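Packing Soft Toys in Shallow Storage Bins

Storage and Packing Notes, Arboleda Toy Library
Maintained by Graziella Rizzi. Last revised 16th June.

This page covers the packing of stuffed animals and other soft toys into lidded plastic bins for storage of one month or longer. It applies to plush toys with fiber filling. Toys with battery packs, voice boxes or bean filling are covered only where noted. Hard toys and puppets with wooden heads have their own page.

What you need

A table large enough to hold one bin, its lid and one toy lying flat next to them
Shallow plastic bins with rounded inside corners and matching lids
Clean cotton sheeting or old pillowcases
White acid-free tissue
A soft clothes brush and a lint roller
A tape measure
Labels and a permanent marker
A notebook or inventory sheet

Newspaper is not suitable as padding. The ink transfers to light fur, and to cream or white paw soles in particular. Colored tissue has the same problem if it gets damp.

1. Prepare the work surface

Use a smooth table at standing height. Wipe it with a barely damp cloth, then with a dry one, and let it stand until no moisture can be felt with the back of the hand. Run a palm over the surface in both directions. Any raised splinter or rough edge will catch long pile and pull fibers out of the backing. Bare wood that has gone rough should be covered with cotton sheeting, pulled flat and clamped or tucked at the edges.

A pale surface is easier to work on than a dark one when the toys are brown, black or gray. Loose hairs, lint and broken thread show up against it and can be picked off before they go into the bin. For white and cream toys, put down a dark towel.

Do not spread more toys on the table than you can pack in one session. One on the table and the rest in a waiting box at floor level works well.
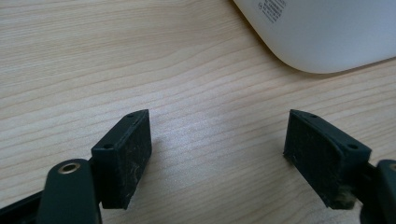
Clear cups, pens and open containers of any kind before the first toy comes out. Keep the marker capped and at the far side of the table until the labeling step. Set the bin near the middle, with the long side facing you, and leave free space on the side of your stronger hand. The lid can lean against a table leg.

2. Inspect each toy

Hold the toy by the body and turn it through a full circle. Check the following points in the same order every time:

Seams, starting at the back seam and going on to the neck, arms and legs
Eyes and nose, by pulling on each one gently
Ears, where they join the head
Paw pads and foot soles
Tags and sewn-in labels

Open seams are repaired before storage. A split of one inch will lengthen under the weight of whatever is packed next to it. If a repair can't be made on the same day, pin a slip of paper to a cotton bag, put the toy in the bag and move it to the repair shelf. Never put pins in the toy itself.

Loose eyes go on the repair shelf as well. If an eye comes off in your hand, put it in a small envelope and tie the envelope to the toy's wrist with cotton tape.

Take out batteries. If the battery door is screwed shut and you have no driver at hand, the toy is not ready to pack.

3. Clean and dry

Brush short pile in the direction it lies. Shaggy fur should be brushed against the pile first and then with it, using short strokes, one hand holding the backing flat so that the brush does not tug at the seams. Finish with the lint roller on short pile only. On long fur it leaves adhesive behind.

Spots can be treated with a cloth wrung out in cool water and a drop of mild detergent. Work from the outside of the spot inward, rinse with a second cloth and blot. A toy that has been spot cleaned needs 24 hours in moving air. One that has been through the washing machine needs three days, sometimes more, as the filling in the head and the feet dries last. Squeeze the feet. If they feel cooler than the rest of the toy, there is still water in them.

Do not pack a toy that has any smell of damp, smoke or food.

4. Measure the toy and the bin

Measure the inside depth of the bin from the floor to the underside of the closed lid. On most bins the lid drops slightly into the opening, and the usable depth is less than the outside height suggests. Write the figure on a strip of tape stuck to the outside end wall. It saves measuring the bin again next season.

Take three measurements of the toy:

Sitting height, from seat to the top of the ears
Lying depth, from the back to the tip of the muzzle
Lying length, from the ears to the feet, with the legs as straight as they go without force

The muzzle is usually the highest point of a bear lying on its back. On rabbits and some dogs it is the feet.

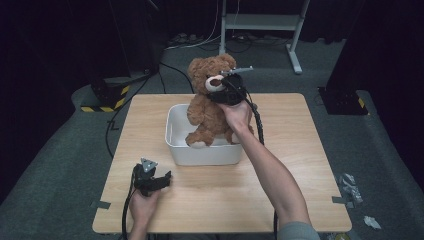
Sitting a toy in the bin is the quickest test of fit and should be done before any padding goes in. Lower it seat first, let go of the fur, and look across the rim at eye level. The brown bear on the table is a clear case: it sits upright with its legs in the white bin, and the body rises above the rim, so in that position a flat lid has no chance of closing. A bear of this build has to go in on its back or its side, or into a deeper bin. Before turning it, note where the feet come to. A foot pressed against the end wall keeps that shape after several months, and a pale sole picks up scuff marks from the plastic.

If the lying depth is greater than the usable depth of the bin, lay the toy on its side and measure again. If that does not fit either, change the bin. Compressing the head to get the lid down is the most common cause of permanent damage in our own stock. The filling behind the muzzle shifts, the face goes flat, and steaming restores it only in part.

5. Line the bin

Wipe the inside of the bin and check the corners for grit. Cut a piece of cotton sheeting that covers the floor and comes up all four walls, with enough left over to fold across the top. Press it into the corners. Rounded corners take the cloth without bunching; in a square-cornered bin, fold the surplus outward so that the fold sits against the plastic.

Plastic bags are not used as liners or as individual wraps. They hold moisture against the fur.

6. Place the toy

Lay the toy on its back with the head at one end. Support the neck with a roll of tissue, loosely made, the thickness of two fingers. Put flat tissue between the arms and the body, and between the legs if they touch. Ears are laid in their natural direction and must not be folded under the head.

Smaller toys may go in the space next to the legs. Keep to these limits:

One layer only in a shallow bin
No toy resting on the face of another
No metal parts, buckles or zippers against fur
Dark toys separated from light ones by cloth

Fill remaining gaps with crumpled tissue until nothing moves when the bin is tilted. It should be possible to slide a flat hand between the top of the toy and the lid. Fold the cotton over and close the lid by pressing on each corner in turn. A corner that springs back means that something underneath is too high. Open the bin and find it -- do not tape the lid down.

7. Label

Use one label on the end wall and one on the lid, with the same text. The label gives the bin number, the contents by inventory number, the date of packing and the initials of the person who packed it. Our bins are numbered from 200 upward for soft toys and from 900 upward for items waiting for repair. An entry in the book reads like this:

Bin 212. Item 677, bear, brown, long pile. On back, head to label end. Lying depth checked. Packed March. O.X.

The words "head to label end" matter when the bin is carried. The heavier end should be known before lifting.

Adhesive labels left on for more than a year are hard to remove from matte plastic. A card in a clear sleeve, tied through the handle, is easier to replace.

8. Store and check

Keep the bins off the floor, away from outside walls and heating pipes, and out of direct sun. Semi-opaque plastic lets in enough light to fade dyed fur on the side facing a window. Stack no more than three high, with nothing on the top bin.

Open each bin twice a year. Look for moth casings along the folds of the cotton, smell the contents, and turn any toy that has been lying on its side. Replace tissue that has gone flat. Record the check on the inventory sheet even if nothing was changed.

Common faults

Lid bows upward in the middle. The muzzle or belly is above the usable depth. Repack on the side or use a deeper bin.

Fur matted in one patch on unpacking. The toy was packed damp, or it lay against bare plastic. Air it for a day, then brush lightly.

Head leans to one side. The neck roll was too thick or had slipped. Massage the filling back toward the center with both thumbs and store with a thinner roll.

Musty smell in a clean toy. Check the bin first. Wash it, leave it open for two days, and use a new liner.

Revision notes

Section 4 was rewritten after comments from Efraín Cusi, who asked for lying depth to be measured as well as sitting height. The limit on stacking was lowered from four bins to three. Instructions for bean-filled toys are still being prepared; until then, store them flat, singly, and without a neck roll.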